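Minutes of the review meeting on the Drotel two-arm kit
Tue 7 July, small meeting room, Prosser site
Present: four from the workshop group, two from purchasing, one from the Getora office by phone
Minutes: workshop group

1. Minutes of the last meeting

The minutes were accepted with one correction. Under item 3 the price of the yearly service was written without the travel cost of the technician. The text should say that travel is charged apart.

2. State of the trial

The kit is with us on trial from Drotel until the end of August. It contains two arms, two grippers, the control box and the software license for one computer. The workshop group reported that the installation took two days. The offer speaks of one day. The second day was needed for the network settings, and Drotel answered our calls on both days.

The task for the trial stays the same as decided in spring: cups and a dish rack. Purchasing asked again if this task is near enough to our real work in the tea kitchens and the canteen. The workshop group answered that it is a good first task, as a cup must be gripped with care and put down in the right direction. The meeting agreed to keep it.

Until last Friday 316 runs were made. In 242 of them all cups were placed with no help from a person. In 41 runs a cup fell over on the table or slid from the rack. The other runs were stopped by hand for different reasons, and these are not yet sorted. The Getora office asked that the reasons are written in the run list from now on, with one or two words for each stop.
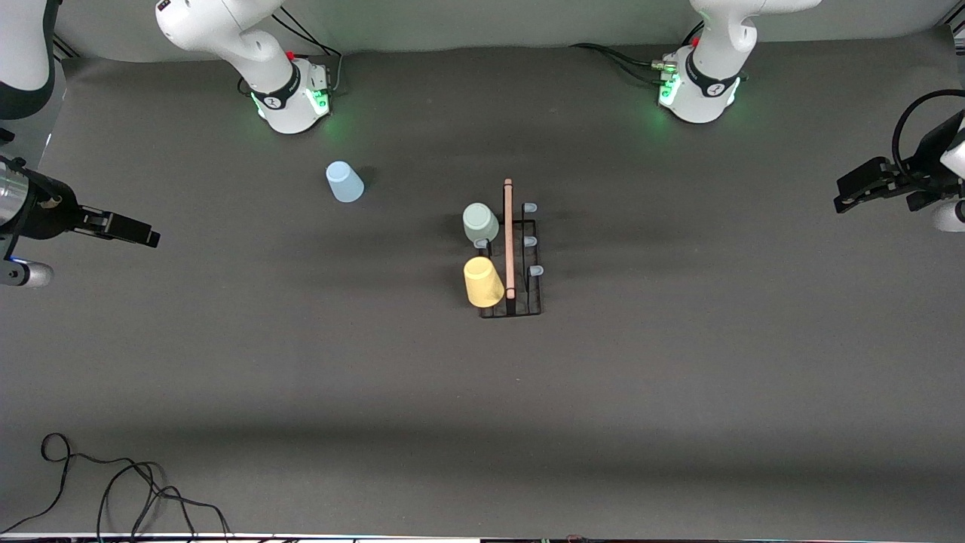

Trial table with the two arms, the wire rack and the cups.

3. Discussion of the results

The workshop group explained that cups which stand straight on the rack make few problems. More difficult are cups which lean. The program takes a leaning cup as placed, and the next cup can then push against it. Drotel says that the limit for leaning can be changed in the settings, but we did not find this setting in the manual. A question was sent to their support and the answer is open.

It was also asked if both arms are really necessary. With one arm the offer would be lower by almost a third. The workshop group wishes to keep two, because the cups lie on both sides of the rack and one arm would have to reach over it. Purchasing would like to see this tested before we pay for the second arm. It was agreed to make 20 runs with one arm only and to compare the times.

The cables were discussed for a longer time than planned. Purchasing does not want loose cables on a table where other persons also work. The workshop group will ask Drotel if a cable channel is part of the kit or must be ordered extra. If it is extra, we buy a simple one ourselves.

4. Comparison with the Osano offer

The Osano offer came in last week and was sent to all. It is a rental with monthly payment, and the service visit is included. The grippers are of another type and the fingers can be exchanged without tools. Against this, the software runs only with an internet connection, which the Getora office does not allow in the kitchen area at the moment.

The meeting did not make a decision. Purchasing will put both offers in one table, with the costs for three years and the notice periods. The Getora office will ask if an exception for the connection is possible.

5. Training

Drotel offers a training of one day for up to six persons. The date proposed by them falls in the holiday weeks and only two of us could come. We ask for a date in the second half of August. The training should be in our rooms and with our own rack and cups.

6. Tasks

Workshop group: make the runs with one arm, write the stop reasons in the list, ask Drotel for the cable channel and the setting for leaning cups.
Purchasing: table with both offers, new training date.
Getora office: answer about the internet connection.

7. Other points

The key for the trial room was missing two times in the morning. It must hang in the box by the door when the room is not in use.

The next meeting is in four weeks, same room. The tables and lists should be sent to all two days before.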